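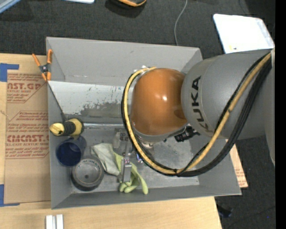
How many grasps does it take before a learning system gets any good at picking things out of a bin?

More than you want it to be. For us the first number that meant anything was 1,000 labeled attempts, and even then the model was only decent on the stuff it had seen plenty of. Before that it mostly guessed at the middle of whatever was biggest.

OK, so that's the question I get in my inbox the most, and I've been answering it one email at a time since August, so here is the long version.

The project is called Holtadari. It started as a side thing at Ponwood, where I do most of my paid work, and it has slowly eaten my evenings. The idea is simple enough: the arm reaches into a bin of shop junk, tries to grab something, and we save what it saw, where it went and whether it came up with anything. Then do it again. And again. The learning part gets all the attention when I talk about this, but the learning part runs overnight while I'm asleep. The gathering is the job!

What goes in the bin matters way more than I figured at the start. My first batch was all neat little boxes because neat little boxes are easy, and the model got very good at neat little boxes and hopeless at everything else. So now it's gloves, tape, cups, hand tools, whatever is lying near the bench. Gloves are my favorite and my least favorite. A glove never lands the same way twice, so every attempt is worth keeping, but the fingers also fold over and hide each other and the depth readings go mushy in the creases. A roll of tape is the opposite. It has maybe three ways to sit, and once you've got those you can stop collecting tape for a while (I did not stop collecting tape for a while, I have so much tape data).

Screwdriver-type things, anything long with a shiny shaft, are where the camera lies to you. The handle shows up fine. The rod comes and goes depending on the light, and some days the system is convinced there's a handle with nothing attached to it. I tried painting one matte gray and that fixed it, and then I felt dumb, as nobody's real tools are painted matte gray. Back in went the shiny ones.

About labeling. In the first version I marked each grasp as good or bad by hand, and by the end of an evening I was marking them all good so I could go home. Now the gripper width does it. If the fingers close all the way, there's nothing between them, that's a miss. If they stop short, call it a hold, lift, and check again at the top. The second check is the one I'd tell anybody to add. A lot of grabs look great at the bottom and are gone by the time the arm is over the rim. I keep those in their own pile, labeled as drops, and they've been the most useful pile of the lot.

Thin things break the width trick, by the way. The edge of a glove cuff squashed flat reads as almost nothing, so we had a pretty big stack of "misses" where the glove was hanging right there in the air. I went back through those by eye with a pot of coffee and I'd rather not do it again.

Some other stuff people ask:

Shuffling. Every 18 attempts I stop the arm, reach in, and stir the bin around. Left alone, the pile drifts into the corners and you end up with a wonderful dataset of corners. 19 would probably work too — I picked 18 one night and now it's in the config file and in my hands.

Failures. Keep them. The folks at Dawber were kind enough to share some of their recordings with us, and they'd cleaned out every failed try before sending. Lovely files, very tidy, and our model learned from them that everything in the world can be picked up.

Cables. Look where your cables are going before a long run, then look again. A loop around the wrist that's fine in one pose gets tight in another, and if the wrist turns the same direction too many times you'll hear about it. I limit the wrist to one side of zero now and lose a few approach angles. Fine by me.

Storage. We keep all the raw frames. Cimum, the tool we use for sorting runs, wants to shrink everything on import, and you have to go turn that off in 2 different menus. I found the second menu after losing the depth images from a whole evening, so please go find it today.

Next up is clear plastic, which I've been putting off. I've slipped a few see-through pieces in already and the success rate went straight into the floor. I've got a different light on order and a half-baked plan to collect each layout twice, lights on and lights off, and see if the pairs help any. If you've tried something like that, email me, I want to hear how it went. Numbers from the first few runs when I have them.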